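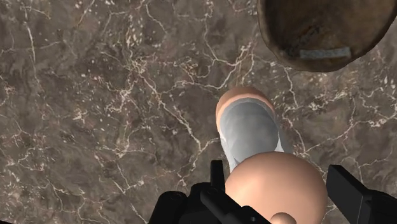

Gidstead, November

Turnura opened its kitchen robotics lab to visitors this month, and 22 of us went round. Retno Sinaga, who runs the simulation side, spent most of the hour on one chore: getting a pink-capped item and a brown bowl to meet on a marble worktop.

The job is rehearsed on screen first. Her team had logged 387 attempts at it by the morning of our visit, and she counts 328 as good. The failures are mostly bad grips, with the fingers closing too high or at a slant. Arif Osman asked about washing up. It is not on the list for this year. 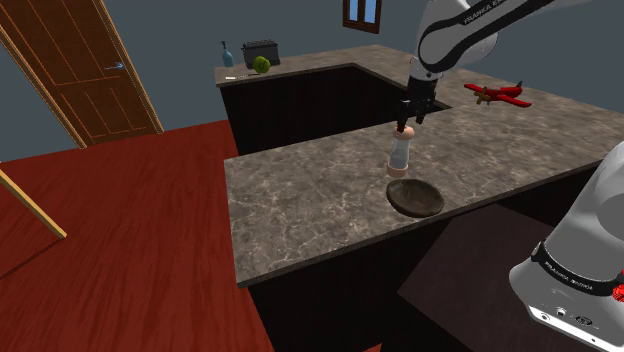

Can a robot like this tidy a kitchen yet?

It can do single jobs it has practised, in a kitchen laid out the way it expects. A whole room, with things left anywhere, is still beyond it.

Tea was served in the foyer afterwards. The next visit is in spring and places are booked through the front desk.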